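Crockery club, or what I did with my Saturday

Lots of you asked what we've been up to at Drevo, so I'll try to keep it short (Kanako has given me a strict word limit and I've already used some of it on the title). We're teaching the arm to sort bowls and cups by remote control. One person drives, the arm follows, and everything gets saved so it can have a go at learning from us later. My target is 400 goes. I'm on 17!

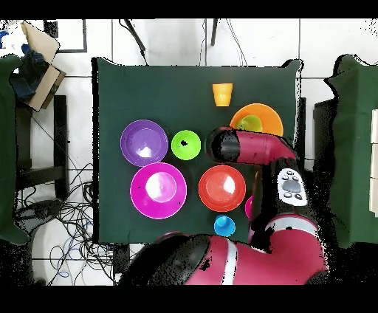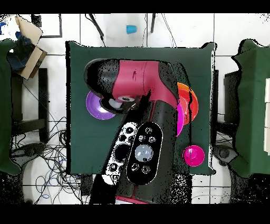
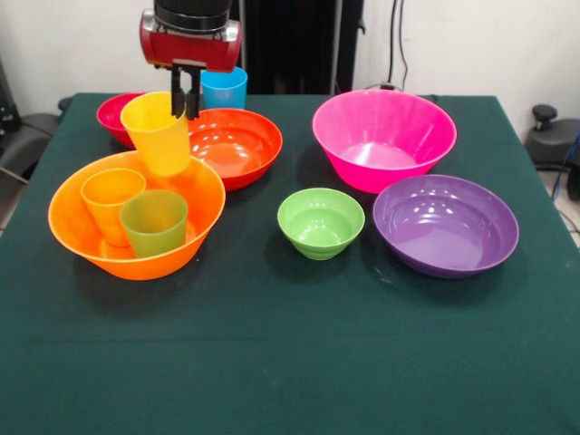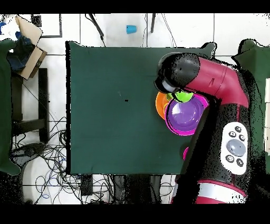 Plastic bowls and cups on the green cloth, from overhead and from the side.

The hardest bit for me is slowing down. I get impatient and lunge at things, and Lamduan keeps reminding me that the robot will copy my bad habits along with the good ones. So now I pause before every grab, breathe out, and close the fingers gently. Cups by the rim are my nemesis – come in a touch too far to one side and you've got to back off and line up all over again. Asif says to keep those goes in, as long as I recover properly, and I'm choosing to believe him.

We also swap drivers every 4 goes, partly for our wrists and partly so the arm doesn't end up thinking everybody moves like me. Siriporn is miles smoother than I am and I'm trying not to mind.

If you fancy a turn, we've got 2 spaces left for the July sessions. You don't need any experience, just a bit of patience. Drop Duangjai a line and she'll put you on the list.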